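The Wastik oil is a hardwax oil for indoor tables, shelves and worktops made of light wood. We make it at Prallitz in small batches and sell it in one size only, because the can must be used within one year after opening.

**Order number:** 3655
**Finish:** satin, clear
**Layers:** 2 on new wood, one for refreshing
**Suitable for:** ash, birch, maple, beech, pine
**Not suitable for:** floors, outdoor furniture, teak

## How to use

Sand the surface in the direction of the grain and remove all the dust with a dry cloth. Stir the oil well, do not shake it. Put a very thin layer with a brush or a lint-free cloth and wait ten minutes, then wipe off everything that the wood did not take. The most frequent mistake, as we see from the letters, is too much oil in the first layer. It stays sticky for days and must be rubbed off with a white pad.

Leave the table overnight before the second layer. In a cold room please give it one day more.

Cloths with oil on them can catch fire by themselves. Lay them flat outside to dry, or keep them in a metal box with water.

## Daily care

Wipe with a damp cloth and a little mild soap. Do not use vinegar or glass cleaner. Racks with metal feet should be lifted when you move them, and felt pads are a good help. 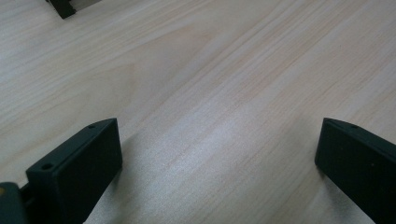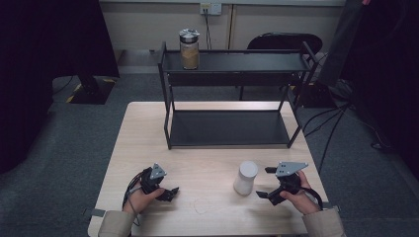 A scratch which you cannot feel with the fingernail can be repaired with a few drops of oil on a cloth. For the deeper ones you need to sand the place first, and a little wider than the scratch, otherwise the border remains visible.

## Changes and delivery

The recipe was changed in April and smells now less strong. Old cans marked Gesdale contain the former recipe. You can use them up, but please do not mix the two on the same table.

Delivery takes some 2 weeks. For questions about difficult wood write to Adeel Usmani in the workshop; for orders and invoices, to Dorothy Cropper.

Page last changed 2019-02-12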